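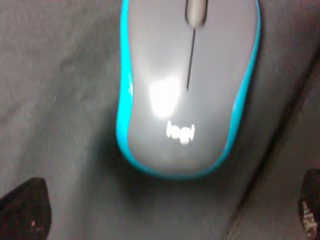
Gray mouse, turquoise trim.

Home | About | Recipes | Family Stuff | Archive

Typing Up Grandma's Letters

I've been meaning to write this post since March, and every time I sit down to do it I end up reading letters instead, so please forgive me if it wanders a bit.

When we cleared out the house in Skirkham, my cousin Noura Saab found a cookie tin at the back of the linen closet with 40 letters in it, all from our grandmother to her sister, and all in that tiny slanted handwriting that gets smaller and smaller toward the bottom of the page (she hated starting a new sheet!). Noura wanted to scan them and be done. I said I'd type them, every one, because I wanted our kids to be able to read them without squinting. I may have been a little overconfident. I've finished 18.

What I love most is how little happens in them. She bought a coat. It rained on the wash. The bus to Pindach was late again and she stood next to a man who smelled of onions, and she spends half a page on those onions. There's one long letter, 14 pages, that is nearly all about a quarrel over a borrowed cake pan, and I laughed so hard at the kitchen table that my husband came in to see what was wrong with me.

If you're thinking of doing this with your own family's letters, I'd say keep the spelling exactly as it is. I fixed things at first, and by the third letter she'd stopped sounding like herself, so I went back and put all the mistakes in again. I also put a question mark in brackets wherever I can't make out a word. There are plenty of those, and my friend Sosina Woldegiorgis has been wonderful about looking at the worst ones with me over coffee. She read "Tuesdy hat" as "Tukeo had" the other night, and she was right, Tukeo being the neighbor's dog, who had apparently eaten a whole ham.

I work in the evenings, usually from nine until my eyes give out, with a pot of mint tea and the radio turned down low. Some nights I get through two pages and some nights only a paragraph. She was 16 when she wrote the earliest one, and I keep that one next to me even though it was the first I typed. It's mostly a list of things she wanted for her birthday, with gloves at the top, underlined twice.

Next up is a letter that mentions a Mrs. Enriquez and "the business with the piano." I have no idea what that was, and neither does Noura, but I'm making a fresh pot of tea and starting on it tonight.

Last updated in March

14 comments | 16 shares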